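Dobrar a roupa ainda é trabalho de gente

Na lavanderia industrial da Zarorlow, em Novuvville, a parte que mais demora vem depois da secadora. A lavagem é automática há décadas. A secagem também. As peças saem do cesto numa massa embolada e, a partir dali, tudo depende de mãos: alguém puxa uma toalha, acha duas pontas, sacode, dobra, empilha e puxa a próxima.

Ruth Chávez coordena o turno da manhã e cronometra a equipe uma vez por mês. Uma funcionária experiente dobra 300 peças por hora quando o lote é só de toalhas de rosto. Com lote misturado, que é o caso mais comum, o ritmo cai bastante, e ela não gosta de dar um número porque varia demais. "Tem dia de hotel e tem dia de clínica. Clínica manda avental, fronha, campo, tudo junto", diz.

Ela recebeu em outubro a visita de dois vendedores de equipamentos. Os dois ofereciam máquinas de dobrar lençol, que existem há muito tempo e funcionam bem, desde que uma pessoa prenda o lençol aberto na entrada. Chávez já tem uma. O que ela quer é a máquina que tire a peça do monte. Nenhum dos dois tinha.

O problema é antigo na robótica e tem nome pouco atraente: manipulação de objetos deformáveis. Um braço industrial pega um bloco de motor mil vezes no mesmo lugar porque o bloco chega sempre igual. Um pano nunca chega igual. Ele cai de um jeito, enruga de outro, esconde um canto debaixo de si mesmo. Antes de dobrar, o robô precisa descobrir onde o tecido começa e onde termina, e essa resposta muda assim que ele encosta na peça.

Abimbola Chukwu trabalha com isso há seis anos, hoje na Hikitz, empresa que desenvolve programas de controle para pares de braços robóticos. Ele divide a tarefa em etapas e dá nota para cada uma. Dobrar um pano já estendido sobre a mesa, nota boa. Estender um pano amassado, nota média. Separar uma única peça de um monte de peças parecidas, nota baixa. "As pessoas veem o vídeo da primeira etapa e acham que compraram as três", afirma.

Os números internos da empresa vão na mesma direção. Numa bateria de 865 tentativas com panos de tamanho e tecido variados, partindo da peça já aberta, o sistema completou a dobra em 800. Quando o ponto de partida foi o pano jogado de qualquer jeito sobre a mesa, a taxa de acerto ficou em 53 por cento. Chukwu faz questão de mostrar os dois resultados aos clientes, e diz que perdeu ao menos um contrato por causa do segundo.

A maior parte das falhas vem dos dedos. A garra fecha um pouco acima do tecido e volta vazia, ou fecha um pouco abaixo e raspa na mesa. Em tecido fino, às vezes pega duas camadas em vez de uma, e a dobra sai errada desde o começo. Uma pessoa corrige isso pelo tato, esfregando o polegar no indicador, sem pensar no assunto. Sensores de toque para garras existem, mas gastam rápido em contato com pano, e trocar a superfície toda semana não agrada a quem vai pagar pela manutenção.

Há também a questão do treino. Os sistemas atuais aprendem com demonstrações: um operador conduz os dois braços à distância, repete o movimento muitas vezes, e o programa procura imitar o que foi gravado. Funciona melhor do que escrever cada regra à mão. O custo aparece nas horas de operador, e no fato de que um robô treinado com panos de prato pode se atrapalhar com uma camiseta.
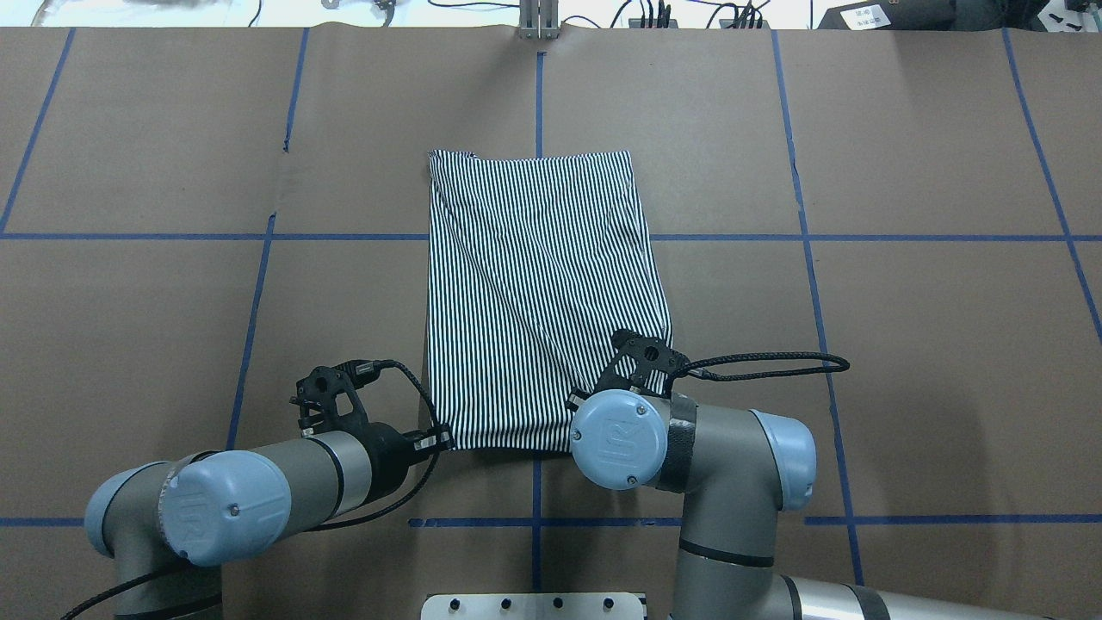
A Bashir, que fabrica mobiliário para cozinhas profissionais e aluga parte do galpão para testes de automação, chegou a uma conclusão parecida em tarefas diferentes. Parafusar um pé de bancada, o robô faz. Passar pano na bancada pronta, faz mais ou menos, e deixa as quinas. Embalar a bancada em manta de proteção continua sendo serviço de duas pessoas, pela mesma razão que complica a vida de Chukwu: a manta dobra onde quer.

E em casa? A resposta dos engenheiros ouvidos para esta reportagem foi mais cautelosa do que a dos anúncios. Uma lavanderia pode separar as peças por tipo, fixar a altura da mesa e controlar a luz. Na casa de alguém há meia virada do avesso, lençol de elástico, cachorro passando por baixo. O preço também pesa. Um par de braços custa hoje mais do que quase 300 idas à lavanderia do bairro, e ainda ocupa o espaço de uma mesa de jantar.

Chukwu acha que o primeiro uso comercial será modesto, algo como dobrar panos de limpeza todos do mesmo tamanho, em turno da noite, com uma pessoa por perto para desfazer os enroscos. Ele não arrisca data.

Chávez aceitou receber um teste na Zarorlow no ano que vem, com uma condição: que a máquina trabalhe com o lote como ele sai da secadora. Já reservou um canto perto da janela, ao lado da dobradeira de lençóis. Por enquanto, o espaço guarda dois carrinhos de toalhas à espera do turno da tarde.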